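Riltwood Tabletop Shuffleboard – Our Family's Review
Posted 2023-03-30

We bought the Riltwood board back in January, when it got dark before supper and everybody in the house was tired of cards. I'd been eyeing the Pravdale for ages (my sister-in-law swears by hers) but the Riltwood came with a full set of pucks and a little bag of wax, and I do love a game where everything is in the box!

Setting it up took me 18 minutes, and I'm slow at these things. The board comes in two halves that lock together in the middle with a pair of latches. I worried a lot about that seam, because on our old Stustley you could hear the puck go tick every time it crossed, and it would drift left no matter how nicely you sent it. The Riltwood seam is very smooth. You can feel it with a fingernail if you go looking, but the pucks glide right over.

The pucks themselves are lovely and heavy, and they have a good low sound when they knock together. My youngest is 7 and she can get one to the far end without throwing her whole shoulder into it, so I'd call it fine for kids who can wait their turn – that part is up to you. We play to 21 most nights and a game is over before the kettle has gone cold.

Now for the grumbles. The wax bag is tiny. We were through it in a couple of weeks and I had to order a tub of the Halim, which is finer and, I think, better anyway. The scoring beads on the side are stiff and my husband gave up on them and went back to pencil and paper. And please measure your table first! Ours sticks out past the end by a hand's width, and there's always somebody walking into it on the way to the fridge.

It also needs a level surface more than I expected. We fold up a bit of cardboard and slide it under one foot, and then it plays true for the whole evening. At $204 I'd have liked adjustable feet, but I've seen boards closer to 300 that don't have them either, so I can't be too cross about it.

Would I buy it again? Yes, I would, and I'd get the wax at the same time.
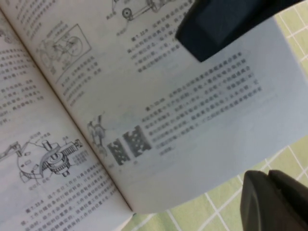
Both open at pages in Chinese.
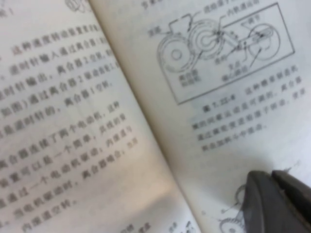 Comments (1)

Halim wax fan in Ohio
We've had the same board for a year and the beads do loosen up, so tell your husband to give them another go. One thing I'd add is to take the pucks off when you put it away. We left ours sitting on the board over the summer and they left faint rings in the finish near the scoring end. It still plays fine, but I wish I'd known. Did yours come with the cloth cover? Ours didn't, and I ended up using an old flannel sheet.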